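Stanham Table Top, Pale Wood

A top and nothing else. Legs are sold separately, on the theory that you already own some or have opinions about them. The finish is matte with a soft sheen, and the grain wanders wherever it likes, so yours won't match the one your neighbor bought.
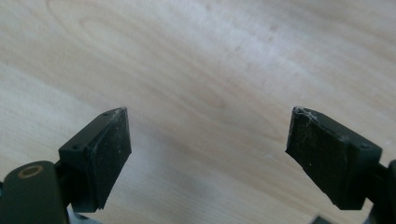 Small gray specks and the odd darker smudge are part of the wood. Please don't sand them out - Rhonda Carrier tried, and now has a dip that collects peas.

Wipe with a damp cloth. Use a coaster, or at least own one. Ships in 4 weeks, flat, with 33 screws you may not need.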